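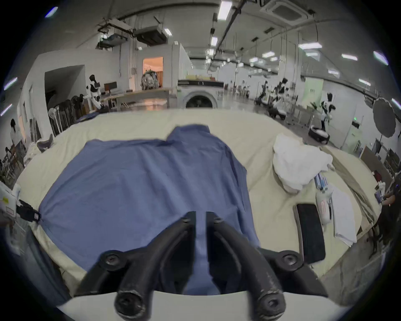 **One Personal Item**
by Enikő Kocsis
31/08/2022

Nullura Air allows its passengers one personal item. It doesn't care how personal. The item goes under the seat in front of you, and if it doesn't go under the seat in front of you, a young man with a card reader relieves you of 39 euros and looks sorry on behalf of the company.

Deák had paid the young man twice. He didn't intend to pay him a third time, and so on the evening before he left for Drurnholm he put a cloth on the big table and laid the blue shirt on it, face down, with the collar away from him and the arms wherever they cared to be.

"You're going to iron it?" said his sister Vilma.

"I'm going to fold it."

"You've got a cloth out."

"The cloth is so I can see what I'm doing."

Vilma had come over to take his keys and be told about the plants. She had been told about the plants. There were two of them and they both wanted water. She stayed anyway, because Deák folding a shirt was something their mother had described to her but which she had never been lucky enough to catch in person.

He smoothed the back of the shirt with his palm. A wrinkle left the middle and reappeared near the side seam. He smoothed it there and it went back to the middle, refreshed.

"There's a way of doing it," he said. "The sleeves go in first. Then it's thirds."

"Thirds of what?"

"Of the shirt, Vilma."

He brought in the left sleeve. It lay across the shirt's back like an arm around somebody at a funeral. He brought in the right one, and now the shirt seemed to be comforting itself, and for a moment neither of them liked to disturb it.

The shirt was for the interview. Plurnulska wanted a deputy harbor clerk at its Drurnholm office, and Deák, who had been an assistant deputy clerk inland for eleven years, with no harbor, felt that the missing piece of his career was water. The letter from Plurnulska said dress was "smart but practical." He had read this letter more often than a person should read a letter. Smart was the shirt. Practical was still under discussion, and had been spreading across the table since lunch.

"What's in the packages?" said Vilma.

"Things for the trip."

"You're away one night."

"One night is when you can't go back for anything."

She thought about this and found nothing in it she could get hold of. She picked up the white towel, which was beautifully folded.

"You did this one fine."

"That came like that."

"From the store?"

"From Mother."

Vilma put the towel down with more respect than she had picked it up.

He did the thirds. The first third went over well. The second went over the first and pulled it open again, and what he had then was a shape with a collar at one end and a cuff looking out at the side, as if to see whether it was raining. He unfolded it. He turned it face up, decided that face up was worse, and turned it back.

"You could roll it," said Vilma.

"Rolling is for people who have given up."

"You could wear it on the plane."

Deák straightened. He looked at the shirt, then at his sister. It is a hard thing to have stood over a table for an hour and then hear a sentence like that from someone who came for the keys.

"And what would I pack?" he said.

"Whatever you were going to wear on the plane."

What he was going to wear on the plane was the T-shirt. It was on the chair, under the newspaper, and he fetched it out and shook it hard by the shoulders.
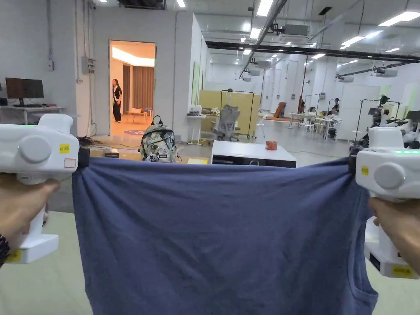
*The T-shirt, with the backpack waiting behind it.*

"It has no buttons," said Vilma encouragingly. "It hardly has a collar. I don't see how it can hurt you."

The backpack stood on the table with its handle up. Deák had bought it for the Nullura measurements, which he had written on a sticky note and could now recite. He had not taken to the pattern, but the pattern came with the measurements. The bag had cost more than the young man with the card reader would have charged for the whole of the coming year, assuming Deák flew no more than he ever did. He had done that sum only once and had not done it in front of Vilma.

He put the T-shirt down and folded it in half, and in half again, and then, because nothing had gone wrong, in half again. It became a small, thick square. He pressed on it and it pressed back.

"There," said Vilma.

"It's not thirds."

"No."

"It's eighths."

"Is that bad?"

He didn't know. The man who explained folding had explained it only as far as thirds. Deák put the square in the backpack and it went straight to the bottom and lay down. He put in two of the packages and the little bottle. He put in the towel, since it was already folded and seemed a pity to waste. He pulled the zipper and it closed without a word, and he stood there with his hand on it, plainly waiting for the rest of the struggle.

"So you'll wear the blue one," said Vilma.

"I'll wear the blue one."

They both looked at the blue one.

"It'll need ironing," she said.

"The cloth's out," said Deák, and went to look for the iron, which he had lent to Vilma in December.

She heard him open the first closet, then the second. She took the keys off their hook and gave the nearer plant some water while she decided whether to mention it.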